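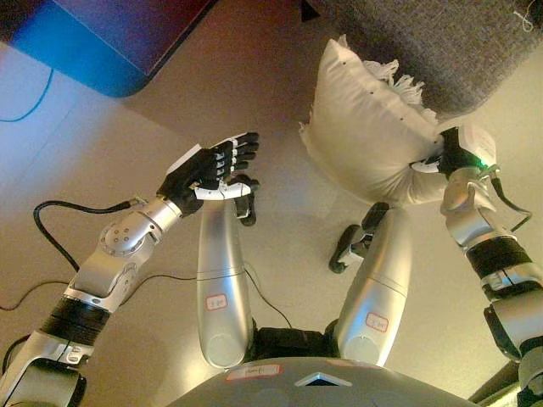
Left hand open, cable looping back toward the elbow.

February, 9:40 pm

Back from the Berstead read-through and writing this up while I can still hear it. We got through all of the Andier songs except the last one, and I'm much happier than I was this afternoon!

Tempo first. I had the second song marked at 72 and it just sits there like wet laundry. Caroline Nyanda (conducting, and very patient with my penciled scrawl) let it drift faster after the first verse and the whole thing lifted – the altos stopped chewing on the words and the little echo between tenor and soprano finally made sense. I'm leaving 72 in the score for now and writing "moving" next to it, which is cowardly, but I want to hear it in a bigger room before I commit to a number.

Bar 67 is a mess. I knew the alto note was wrong the second they sang it. It's a B flat in my short score and a B natural in the parts, and I've got no idea which one I meant. Tried it both ways. The natural is prettier but it gives away the ending eight bars early, so B flat it is. Parts need fixing before anyone else prints them. Check the piano reduction too, I bet I copied the same mistake across.

We had 8 singers, two to a part, and that's really the smallest this can go. The basses split in the third song, so each of them was alone down there, and one had to breathe in the middle of "harbor." Deming Song suggested handing the low line to the piano for those four bars when the group is small. I said no right away and then thought about it all the way home, and now I think yes, as cue-size notes, optional. Sorry Deming, you were right.

Text stuff:
"evening" – two syllables or three? I set it as three the first time and two the second. Make it two everywhere.
Hyphens missing under the long melisma on page nine.
Everybody sang "a-gain" differently. Pick one and put it in the front note.

The fourth song went best of all, and I hardly touched that one! Wrote it in one sitting, barely revised it, and they sang it nearly clean at sight. The hummed opening wants to be quieter than I marked. Caroline had them start with closed lips and open up on the second phrase, and I'm stealing that for the score.

Ivanyshyn wants the clean file for the reading packet, engraved the Nallon way (dynamics above the staff, breath marks as commas). Job number is 2751, put it on the first page this time, bottom left.

Still to do: the last song, obviously. I have the tune and the final chord and a big hole in between. Caroline asked if it could end unaccompanied. Going to try that in the morning with the piano lid closed so I'm not tempted.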